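Notes on Leaving a Savings Club

Posted 5 August 2021

In March I gave notice that I would withdraw from the Wemville savings club after 9 years of membership. Several readers of this blog have written to ask for an account of the process, and I set it down with as much care as I can. Nothing that follows should be taken as financial advice.

The club operates on a simple principle. Each member pays in a fixed sum every month, and each month the full amount is paid out to one member, in an order agreed at the start of the cycle. There is no interest and no fee. A member who receives the payout early has in effect been given a loan by the others, and a member who receives it late has been saving on their behalf.

My own share in the last cycle came to 900 dollars. I used it to replace the water heater, which had been giving trouble since the previous winter. In earlier cycles the money went toward car insurance and, on one occasion, a deposit on an apartment in Calimlim that I later decided not to take. The deposit was returned less a charge of 50 dollars, a matter I have written about elsewhere.
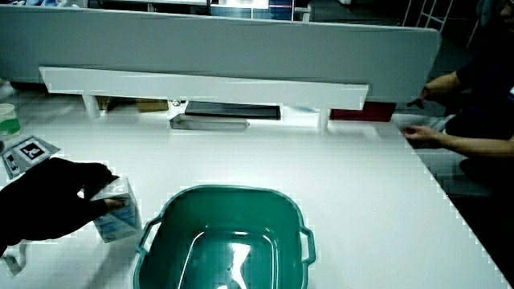 The rules require that a departing member complete the current cycle before leaving. I consider this rule both fair and necessary. Without it, a person could collect in the second month and be gone by the third. The written agreement also asks for four weeks of notice, so that a replacement may be found before the new order is drawn up. I gave somewhat more than that. A replacement was accepted within the month, and the handover of the ledger pages, which departing members are expected to check and sign, took a single evening.

I found one discrepancy. A payment I had made by bank transfer through Sodeck had been entered under the following month, with the result that I appeared to be both late and, shortly afterward, ahead. The entry was corrected and initialed. Members who pay electronically should keep their own record of the date on which the transfer was sent, as the date of arrival may differ by several days.

As for my reasons, they are ordinary. My employer now offers a payroll deduction, and I no longer need the discipline of a monthly obligation to other people. I did hesitate. The club meetings were pleasant, and I expect to miss them more than the payout. 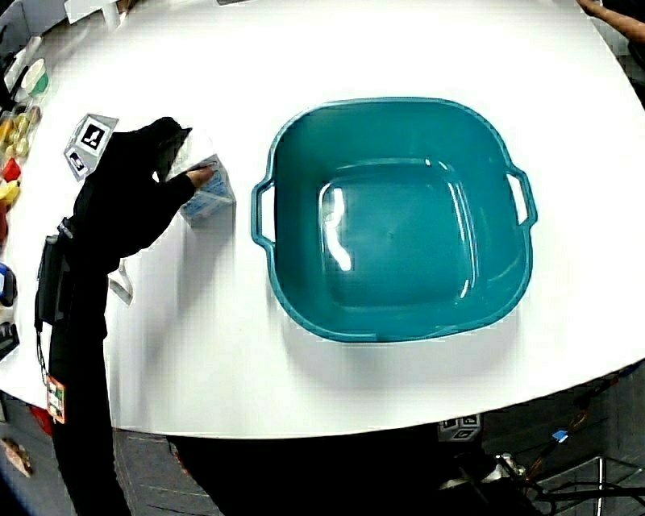
Plikby wrote in the comments to my previous post that payroll deduction is no substitute, since it can be canceled with one form on a bad afternoon, while a promise made to neighbors is much harder to break. I accept the point in part. I have canceled such deductions before, on two occasions, and regretted it both times. For the present I have set the amount low enough that I should not be tempted.

Readers considering a club of this kind should ask to see the written agreement first and should read the section on missed payments with particular attention. Ours allowed one late payment per cycle before a member was moved to the end of the order. I understand that the new cycle will keep this provision unchanged.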